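Flekport Bench Cell - Set-up and Care Guide
Section 6: Wrist camera and gripper fingers

Revision of Friday, February 4, 2022

Read this section before you change the fingers or move the wrist camera. The work needs one person and a 2 mm hex key. If your cell was delivered with the Thakur controller, the menu names are the same, but the Service page is found under Tools.

CAUTION: Press the emergency stop before you put your hand between the fingers. The gripper can close when the controller starts again, also at low speed.

6.1 Preparing the arm

1. Remove any part from the gripper.
2. On the controller, open Service and choose Park Low. The arm stops with the fingers above the work surface.
3. Press the emergency stop and wait until the status light is steady.
4. Check that the camera cable has a free loop at the wrist. A cable that is pulled straight will fail early.

Note: Park Low uses the stored table height. If you changed the table, go first to Section 4 and store the height again.

6.2 Changing the fingers

1. Loosen the two screws of each finger. Do not remove them completely.
2. Slide the finger out toward the front.
3. Wipe the seat with a dry cloth. Old thread glue must be scraped away with a plastic tool.
4. Put in the new finger until it touches the stop, and tighten the screws by hand.
5. Release the emergency stop, stand clear and run Finger Test. The fingers open and close two times.

If the tips do not meet evenly, repeat steps 1 to 4. Do not bend a finger to correct it.

6.3 Checking the camera view

1. Open Live View with the arm still in Park Low.
2. Turn the camera in its holder until both finger tips are seen at the lower side of the view.
3. Look for glare. A glossy panel or a smooth work surface can give a white patch where all detail is lost. Move the lamp first, and change the exposure only if this does not help. 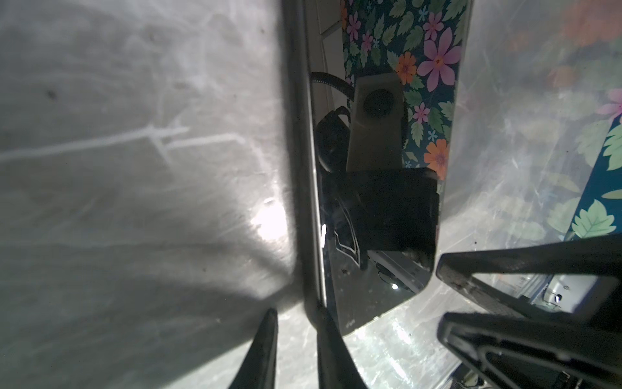 4. Lock the holder and store the view with Save Reference.

Fine scratches on the work surface are normal and the software accepts them. A loose speck is different - it can be taken for the edge of a small part. Clean the surface, then look at Live View again. When a speck stays at the same place in the view while the arm moves, it is on the lens.

6.4 Messages after this work

Code 113: The reference view is missing. Repeat 6.3.
Code 368: The finger stroke is too short. Check that both fingers touch the stop.
Code 400: No camera signal. Switch off the cell and push in the connector at the wrist again.

Spare fingers and camera holders are ordered from Halatness with the serial number of the arm.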